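Notes for the second evening, 7/10/19

Welcome back, and thank you to everyone who brought cake. I'm putting these notes up for those who missed the class and for those who were there but couldn't read my handwriting on the whiteboard, which I gather was most of you.

## Why wood moves

Last time we talked about trees. This time I want to talk about what happens once the tree is a board, and the short version is that it never quite settles down. Wood takes up moisture from the air when the air is damp and gives it back when the air is dry, and as it does so it swells and shrinks. Your back door sticks in winter and rattles in summer. Same thing!

The bit people find odd is that it doesn't move the same amount in every direction. Along the grain – the length of the board – it hardly moves at all, and for our purposes you can forget about it. Across the grain it moves a good deal, and it moves more if the board was cut so that the growth rings run flat across the face than if they stand upright. Have a look at the end of any board and you'll see which sort you've got. If the rings make a smile or a frown it's flat sawn, and if they're more like the bristles of a brush it's quarter sawn.

I learned all this the expensive way. My first proper table had a lovely wide top, and I screwed it down tight to the frame all the way round because I wanted it to last for ever. It lasted until April. There was a bang in the night, I came down in my dressing gown thinking we had burglars, and there was a split in the top you could post a letter through.

## Gluing up a wide panel

Very few of us can get hold of a single board wide enough for a table top or a big chopping board, and I'm not sure I'd want one if I could. Narrower pieces glued edge to edge behave better and cost less.

The glue is the easy part. A decent wood glue on a clean, straight edge makes a joint that is often stronger than the wood beside it. The work is all in getting the edges straight. Hold two boards together up to a window, and if you can see daylight, plane again. Don't think you can squeeze the gap shut with clamps, because you'll only be storing up trouble.

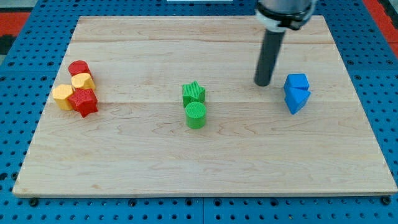
Then there's the old argument about which way up the growth rings should go. Some people flip every other board, so that any cupping makes a gentle ripple and the panel as a whole stays more or less flat. Others put them all the same way up and let the frame hold the curve down. Áine Lynch, who taught me, was a fierce flipper and would turn your boards over while you were making the tea. I've drifted away from that a bit (sorry, Áine). I choose the best-looking faces first, and then I check that the grain runs the same way along every piece, so that the plane doesn't tear lumps out when I clean up the top.

Do a dry run before you open the glue. Clamps on, everything lined up, pencil marks across the joints so you know what goes where. Then put clamps above and below in turn, or the whole lot will bow towards whichever side is pulling harder. Tighten until you get a thin line of beads along the joint and then stop.

## Letting it move

So you've got your panel. Now fix it down in a way that lets it breathe:

- Buttons: little wooden blocks that hook into a groove in the frame. Old-fashioned, and my favourite.
- Slotted holes: the screw goes through a slot running across the grain and slides along as the top moves.
- Figure-eight plates: small metal plates that swivel. Quick, and fine for smaller tables.

Whichever you pick, think about where you want the top to stay put. On a dining table I fix the middle and let both sides wander. On a desk against a wall I fix the front edge, and all the movement goes to the back.

Somebody asked whether varnish stops all this. It doesn't, I'm afraid. It slows things down, and you should do both faces so they slow down equally, but the damp gets in eventually.

## For next time

Please read chapters 7 and 8 of the course book. Chapter 9 is on veneers and we'll skip it unless there's a riot. There's a good table of shrinkage figures on page 149, which you don't need to learn.

Bring one offcut with a clear end grain, any species, and a sharp pencil. I'll bring the planes.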